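Town's tap water gets a second look as Loltcombe testers go back to the streams

I've lived in Loltcombe long enough to remember when the only thing anyone said about the water was that it made terrible tea. So I was more pleased than I should admit to hear that the stream survey is back, and that this time it's taking in the kitchen taps as well as the brook.

The survey stopped six years ago, when the old group ran out of money and people. Oana Ene, who used to walk the lower stretch with a bucket and a very patient dog, has spent most of the winter getting it going again. She rang me on Wednesday, while I was trying to get a pie out of the oven, and talked for half an hour without stopping. I didn't mind a bit (the pie did).

The plan goes like this. Starting in April, samples will be collected once a month from 30 spots between the top weir and the old mill at Harb. Each one gets tested for nitrates, phosphates, hardness and how cloudy it is. Households can put their names down to have a tap sample done too, and by the time Oana rang, 593 had signed up — more than a third of the 1,640 addresses that got the leaflet. I'd have guessed fifty!
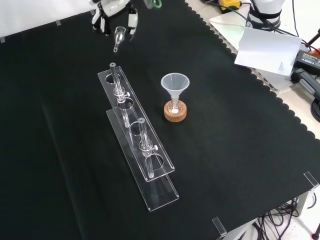
I asked whether all those kitchens would be done at once and she laughed at me. They'll be taken street by street, beginning with the terraces behind the station, where a lot of the houses still have their old pipes. If you're up on the hill like me, you may be waiting until autumn. You'll get a card through the door with a small bottle, and you fill it first thing in the morning before anybody has run a bath or put the kettle on. Then you drop it at the library before noon. I know myself well enough to say I'll forget at least once.

The brook is the bit I care about most, I have to say. When my two were small we used to go down below the footbridge with nets, and there were bullheads under nearly every stone. Last summer I took my niece and we found green slime, a trainer and not much else. Henryk Kaczorowski, whose family has farmed at Harb for donkey's years, told me he's noticed the same thing, and he's well aware that people look at the farms first. "Test my ditch," he said. "Test it twice. I'd like to know myself." He's letting the samplers cross his bottom field, so please shut the gate after you if you're one of them. 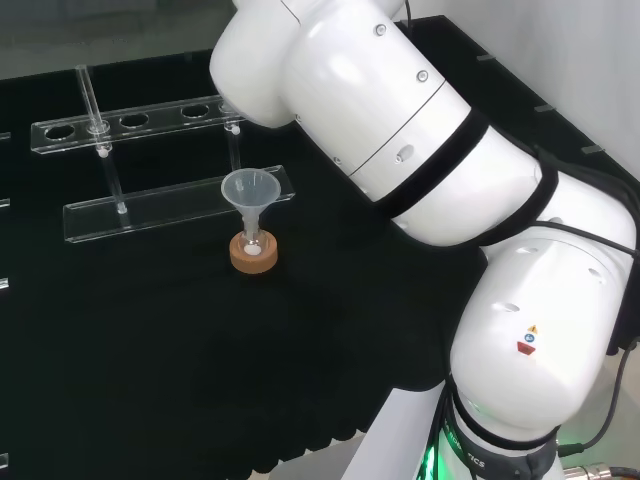
A clear test tube rack on a black work surface.

Not everybody is keen. Zeeshan Butt, who runs the launderette on Mill Lane, wonders what happens once the numbers are in. He gave up hours of his weekends to the last survey and remembers a thick report that went on a shelf. I put that to Oana and she didn't argue with him. This time the results will go up in the library window each month on one sheet, in plain words, with the bad ones at the top. She's also asked for a slot at the parish meeting every quarter — and if you've ever seen Oana at a parish meeting, you'll know she won't be hurried off.

There's a bit of training too, for anyone who wants to help with the stream samples. It takes an evening, it's free, and Nikola Głowacki is running it upstairs at the library. You'll learn how to rinse a bottle in the stream before you fill it, where to stand so you aren't scooping up the mud you've just kicked loose, and how to write a label that doesn't wash off. Pencil, apparently. I've been using biro all my life. 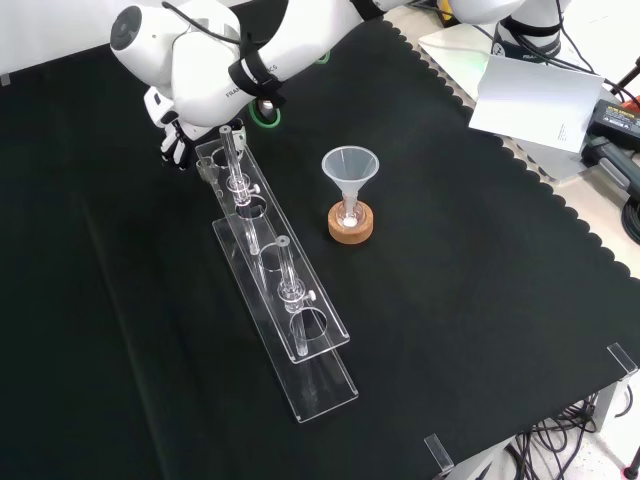

LOLTCOMBE, April —

A few practical things, as I've already been stopped twice outside the bakery. The tap tests cost nothing and you don't have to be the owner of the house. If your result comes back odd, you'll be offered a second bottle before anyone gets excited, and your address won't go in the window, only the name of the street. Private wells and boreholes aren't included yet, though Oana is making a list of them, so do tell her if you've got one.

You can still sign up at the library desk, or put a note through the door of the old Urkov shop, where the post is picked up every evening. Wellies are your own affair. Stream samplers meet at the footbridge at half past nine, and I'll be the one with the flask.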